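Cledum for parametric families: a review after one door library

Cledum is an add-in from Willems that takes over a large part of the family editor. It replaces the stock type dialog with a grid, keeps shared parameters in one central file, and checks formulas as they are typed. I used it to rebuild a door and casework library that had grown by copy and paste since March of the year before last.

Setup took one installer and one restart. The add-in puts a single tab on the ribbon with three panels: Parameters, Types and Audit. It reads the existing shared parameter file without changing the GUIDs, and that was the first thing I checked. If the GUIDs change, every schedule that calls those parameters goes blank.

The grid is the main reason to buy it. Types run down the side, parameters across the top, and a cell accepts either a value or a formula. Paste from a spreadsheet works, including fractional inches. Yes/No parameters show as check boxes, and a whole column can be set at once. Reporting parameters are grayed out, as they should be. Material parameters open a picker that is slow on a large template – five or six seconds each time – and it does not remember the last folder.

The library has 538 types in it. Loading all of them into one grid is possible but scrolling lags, so I worked by category.
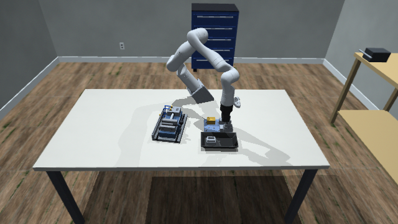 Tùng Lương wrote in to say that the lag goes away if the preview column is hidden before the grid is filled. I tested it and he is right. The preview redraws for every visible row, even when the thumbnails are set to the smallest size. The setting is under Types, Display, and it resets with each session.

Formula checking is good with units and weak with nesting. Multiply two lengths where a length is expected and the cell turns red with a plain message. Nest more than three IF statements and the message becomes "Expression not valid" with no position given. The stock editor does no better, but this is a paid tool.

Audit lists unused parameters, reference planes with no name, and dimensions that are not labeled. It found 50 unused parameters in the casework families. It will also delete them in bulk. Run that on a copy. A parameter used only by a nested family two levels down is reported as unused, and once removed the link has to be rebuilt by hand.

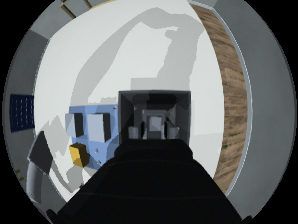

Mercy Kaijage disagreed with me on the bulk delete: the nested case is covered if Deep Scan is turned on, and a firm that skips it has only itself to blame. Fair enough, although Deep Scan is off by default and the manual gives it one line. It also took long enough on the casework set that I would run it over lunch.

Flexing is handled by a test runner. You give each parameter a low and a high value, and the add-in steps through the combinations and logs the ones that break geometry. The log saves as plain text. It does not tell you which constraint failed, only which values were active at the time.

Licenses are per seat and can be moved between machines once a month. Upgrading families to a newer release is not part of the product.

I would buy it for the grid alone in an office with a large library. With a few dozen families, the stock dialog is enough.

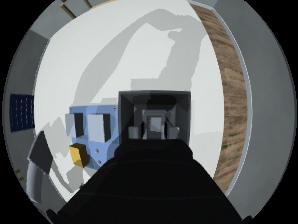 Review by Giuliana Llanos
Posted May 16, 2025 | Filed under: Add-ins, Families

Update: Willems has sent a point release since the text above was written. The material picker now remembers its folder. The preview column still resets, and the nested IF message is the same. I have not run the new build on the full library yet, only on the single doors, where the grid and the test runner behaved as before.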